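Garnholm Community Help > Wildlife & Backyard Animals > Birds

Home | Ask | Browse topics | Sign in

Magpie on the lawn at dusk, wing hanging. Do I move it?

Posted by skukside_jen

Hi all, I've got a young magpie that's been sitting under the lemon tree since 3 this arvo and one wing is drooping. Mum and dad are up on the fence yelling at me (fair enough!). I rang the vet in Likorcombe and they shut early on a Thursday. Do I box it up overnight or leave it where it is? The neighbour's cat is already showing an interest. 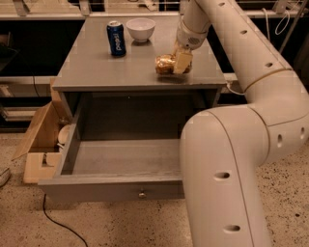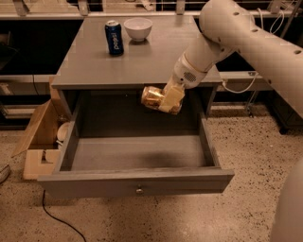 Replies

Dinesh Warrier

If the wing's really hanging, box it. Cardboard box, a few air holes, old towel in the bottom, then drop another towel over the bird and lift it in with both hands. Lid on, somewhere dark and quiet, and no food or water until a carer tells you otherwise (I know, it feels mean). Then ring your local rescue line, even at 9 at night, as plenty of them answer late. Remember exactly where you found it so it can go back to its own family afterwards.

zheng_out_west

Could just be a fledgling having a sulk, ours did that last November and was fine. Keep the cat in though!!

bluetongue_bev

What Dinesh said. Wear a hat, the parents swoop.

Related
Possum in the roof, who do I ring?
Feeding lorikeets, yes or no
Turtle crossing the road near Likorcombe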